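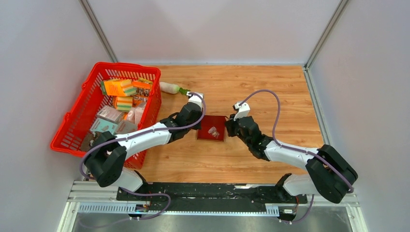
Two-arm cell: cable loops at the wrist
Filed under: Home builds > Arms and grippers
Print this | E-mail this

quinlan_6
Both arms reach the red box now. The right camera cable still arches well above the wrist. I'd clip it to the forearm every 30 mm.

Funaritz
Disagree. Clip it that tight and the wrist loses travel. Mine failed at the connector after 3,673 cycles.

quinlan_6
Failed from bending or from pulling?

Funaritz
Pulling. Leave slack at the mount, 2 clips on the forearm, none on the elbow.

nenia
The left one loops lower. Copy that routing first, then measure at full reach.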